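A day at the Plunska paper mill open day

I'd wanted to see inside Plunska for years, so when Ayanda Naidoo rang to say she had two places on the morning tour I said yes before she'd finished the sentence.
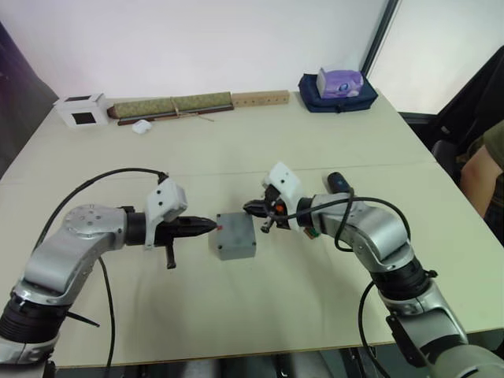 The mill sits at the bottom of a steep lane with the river on one side and a row of old workers' cottages on the other. We parked in the field by the bridge and walked down, and you could hear the water long before you saw any of the buildings. The open day happens once a year, and people come from all over - we got talking in the queue to a bookbinder called Diệp Trịnh who had taken two trains and a bus to get there, with an empty portfolio case under her arm and every intention of filling it.

Our guide was Xolani Msimang, who has worked in the vat house since leaving school and is plainly still in love with it. He started us in the rag loft. I had always assumed that handmade paper came from wood, like everything else, but most of what Plunska makes is cotton and linen. The rags are sorted by hand, the buttons and seams cut away, and the rest chopped into pieces the size of a postage stamp. There was a bin of linen tea towels from a hotel that had closed down. I asked if you could tell in the finished paper and Xolani said the linen gives it a rattle. He shook a sheet for us and it really does rattle!

Then down a very narrow stair to the beater, a great oval tub with a roller in it that bruises the fibres in water until they turn into something like thin porridge. It was far too noisy for questions. Ayanda shouted one anyway and got a thumbs up in reply, which didn't answer it (she'd asked how long it takes - the notice by the door says it depends on the paper, and blotting paper needs the least).

The vat house was what I had come for. It's warm and damp and smells a bit like a school art room. The vatman dips the mould, lifts it level, gives it one shake away from himself and one across, and there is a sheet of paper where a second ago there was cloudy water. He passes it to the coucher, who rolls it off onto a felt, and by then the next one is already coming up. On a good day the pair of them make 300 sheets. I stood there so long that I lost our group and had to catch up by way of the drying loft.

Visitors can have a go at a small vat in the yard. Mine came out thick at one end and with a hole in the middle where I had dripped on it, and the dents are called vatman's tears, so at least there's a proper name for it. Ayanda's was annoyingly good. They press it and dry it and post it to you afterwards, and you write your own label.

We had lunch in the old sizing room, now the canteen. Cheese and onion pie, very decent, and a slab of ginger cake that I would go back for on its own. Thongchai Rattanakul, who looks after the mill's archive, had laid out sample books along the windows and let us turn the pages ourselves. One was from a stationer called Mofokeng and had 318 papers in it, every one with its own watermark. You hold the leaf up to the light and there's an anchor, or a hare, or somebody's initials. My favourite was a plain oak leaf, a bit lopsided, from an order that was cancelled and never sold.

The shop is small and gets very full after lunch, so go in the morning if you can. I bought ten sheets of the heavy cream laid and a bundle of offcuts. Diệp was at the till ahead of us with her portfolio so full that the zip wouldn't close.

A few practical things. Wear flat shoes with some grip, as the vat house floor is wet stone and the loft stairs are more or less a ladder. Bring a jumper for the archive and be ready to take it off again next door. The tour takes a whole morning if you ask as many questions as we did, and children are welcome everywhere except the beater room. The lane is closed to cars on the day, though there's a minibus from the bridge for anyone who needs it.

The next open day is in November, and booking is through the mill office. Ayanda has already put our names down.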